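Plustside Tenant Repair Fund
Progress report to Grota Foundation, second reporting period
Prepared by Antonina Stetsiuk, program manager

Summary

The program is on schedule for home repairs and behind schedule for the shared laundry building on Tilahun Street. Spending is within budget on every line except materials, where we expect to ask for a transfer from travel. The two questions you raised after our first report are answered under "Open items."

Home repairs

Repair crews worked in the three older blocks on the north side of Plustside. Most of the requests were for window seals, leaking traps under kitchen sinks, and bathroom fans that no longer pulled air. Bereket Alemayehu took over scheduling in October, and he now groups visits by stairwell instead of by the date the request came in. Tenants wait a little longer for a first visit under this system, but second visits have dropped, and the plumber spends less of the day driving.

We received 512 repair requests during the period. The backlog at the end of the period was made up mostly of window work, which has to wait for dry weather, and a group of electrical jobs that need a permit from the city. The permit office is slow. We have stopped promising tenants a date for electrical work until the permit is in hand, and complaints about missed appointments have gone down as a result.

Mold treatment continued in the ground-floor units. Obsa Yimer inspected each treated unit again before the file was closed. In two units the mold had come back behind the bedroom wardrobe. Both share an outside wall with a broken downspout. The downspout has been replaced and the walls will be treated again once they have dried out. We should have checked the outside of the building first, and this step has been added to the inspection form.
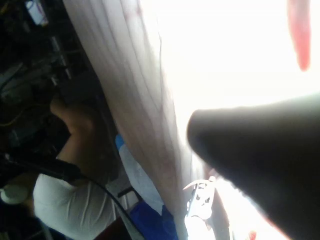 The inspection form itself was rewritten during the period. The old version ran to four pages and inspectors were skipping the last one, which held the questions on ventilation and heating. The new version fits on both sides of a single sheet. It has been translated into Amharic and Ukrainian, and tenants sign the copy in the language they read best.

Laundry building

The laundry building is seven weeks behind. The contractor, Presurgate, found that the floor drain had been connected to the storm line and not the sewer. Correcting this meant cutting a trench across the main room, and the work could not start until the city had seen the drain and approved a new drawing. The trench is now closed and the floor has been poured again.

The added cost was $3,767, which we paid from contingency. No further charges for the drain are expected. Presurgate has agreed in writing to hold its price for the remaining work, including the dryer vents and the ramp at the side door. The machines are in storage with the supplier at no charge to us through the end of next period. If the building is not ready by then we will have to pay a monthly fee, and we will tell you before we commit to it.

Staffing

Kalkidan Wako joined as tenant liaison and keeps office hours on Thursday evenings in the community room. Attendance was low at first and improved after notices were put up in the stairwells. The half-time bookkeeping position is still open. Fitzgerald Rosenthal is covering the work in addition to his own, and this is the main reason the first draft of our financial statement reached you late. We have raised the hours offered from sixteen to twenty a week and will advertise again.

Budget

Materials are over the line for the period. Window hardware for the older blocks is no longer stocked locally and has to be ordered in larger lots than we need at one time. The extra sets are in our storeroom and will be used in the next period, so part of the overspend will correct itself. Travel is well under, as the planned visit to the housing group in the next county was replaced by a phone meeting.

Open items

You asked whether tenants on short leases are eligible. They are, provided the repair is to the unit and not to an appliance they own. The wording in the tenant handout has been changed to say so.

You also asked for photographs of completed work to be kept by unit. This has been done for all files opened since the first report. Older files will be sorted as time allows.

Next period

Window work will resume in the second block when the weather permits. We plan to finish the vents and ramp at the laundry building, have the machines delivered, and book the final city inspection. The request to move funds from travel to materials will be sent separately with the revised budget sheet.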